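From: Gemma Testa
To: Zonville fruit growers list
Subject: Re: Drying apricots indoors (long, sorry!)

Hello all,

Riet asked last night whether anyone dries apricots in an ordinary oven, and I've been itching to answer ever since. Yes! Do it! July is the only month I'm truly happy to have the oven on all day, and the smell by teatime is worth the electricity on its own.

My trees are both Lacson, on the wall behind the shed, and they ripen in one great rush. This year's first picking filled two washing-up bowls and I still had fruit dropping on the path. I halve them by hand along the seam, pull the stone out and push each half gently inside out so the cut side domes up. It looks fussy but you get quick at it, and the domed ones dry far more evenly than the flat ones.

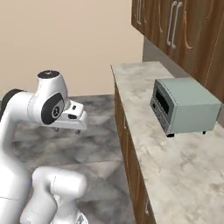 Size of oven matters less than people fear. My big one won't hold a low heat to save its life, so I did my early batches in a little one on the worktop, and I'd say anybody with a toaster oven, like the blue-grey one sitting on the marble here, should give it a go before spending money on a dehydrator. Check the lowest setting first, mind. If it won't go down far enough, prop the door with a wooden spoon (if the maker's booklet allows it) and stay in the house. Turn the tray round whenever you pass. Mine take 10 hours when the fruit is properly ripe, longer when I've been greedy and crowded them.

What you're after is a half that bends without any juice coming out when you squeeze it. Leather, not toffee! Let them cool completely before you judge, they always feel softer warm.

Then comes the part I used to skip, which is conditioning. Fill your jars loosely, put the lids on, and shake them once a day for a week. Any mist on the glass means back on the trays. I lost a whole jar of Vollell halves to mould two summers ago and I'm still cross about it. After that they want somewhere dark and dry, and a wall cupboard does nicely so long as it isn't getting steamed by the kettle.
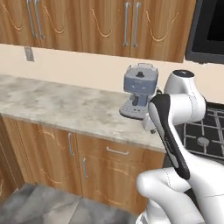
Riet Vermeulen wrote:

> Has anyone here dried apricots without a proper dehydrator? I have a
> young Sketar that has gone mad this year and I can't face any more jam.
> Frans Claeys told me to dip them in lemon water first, but my
> neighbour says that makes them sour. Also, do you peel them? And how
> long do they keep? Mine last year went brown and hard by Christmas
> and only the hens were pleased.

Don't peel, Riet, the skin is what holds them together. Frans is right about the lemon, I think, though I use less than he does: a good squeeze in a bowl of cold water, a few minutes' soak, then pat dry. They'll still go darker than shop ones, and I've come to prefer that, they taste of far more. As for the hard ones, they were most likely left in too long. Soak them overnight in cold tea and stew them with a bit of cardamom. Wonderful on porridge!

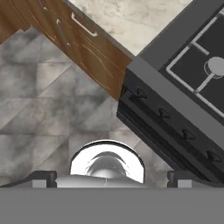 Cabinet with bar handles, marble worktop beyond.

A question back to the list: has anyone tried drying Sketar when it's slightly under-ripe? Yichen Guo swears it keeps its shape better, but I'd worry about it tasting of nothing. I'll happily swap a jar of my Lacson for a jar of anybody's Sketar so we can compare.

Gemma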